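Skedlow Miniature Sash Window: Assembly and Care Guide

Section 4. Gluing and clamping the frame

Read this section through before opening the glue. Once the sill is on you have 20 minutes to get everything square.

You will need:
PVA wood glue
One small C-shaped clamp
A flat board longer than the window
480 grit paper
A damp cloth

1. Lay the board on a level bench and wipe it down. A varnished board is best, as stray glue lifts off the gloss without taking the colour with it.

2. Dry-fit the stiles, the sill and the cornice. The cornice goes at the top, with its widest moulding outermost. If a stile rocks in its slot, take a little off the end with the 480 grit paper and try again.

3. Slide in the two frosted panes, one above the other. Do not glue the panes. They need to float in the grooves.

Caution: The panes mark easily. Keep glue and abrasive paper well clear of them.

4. Run a thin bead of glue along each joint and press the frame together by hand. Wipe off any squeeze-out straight away with the damp cloth.

5. Lay the window flat on the board and fit the clamp from the side. Tighten it until the joints close, then stop. Pale timber bruises under a hard clamp.
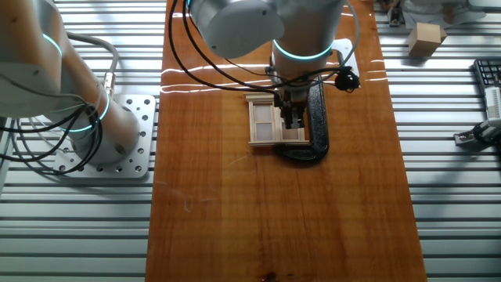 Jiang wrote in to say that the clamp left a dent in the stile the first time, and that a scrap of thick card under the jaw fixed it on the second window. Card is fine. Trim it so it doesn't touch the glue line or it will stick.

6. Measure both diagonals. Each should read 58 mm from corner to corner of the lower opening. If one is longer, loosen the clamp a quarter turn, nudge the frame and measure again.

7. Leave the window clamped for 40 minutes. In a cold shed, leave it overnight.

8. Release the clamp slowly, holding the sill down with your other hand.

Note: Bekine kits have a thicker sill and a different groove. The 58 mm measurement does not apply to them.

Note: If you plan to stain the frame, do it before step 3. Stain creeps under the edges of the panes and can't be cleaned out afterwards. Trelix water-based stains need two thin coats on this timber.

Go to Section 5 for fitting the window into the wall opening.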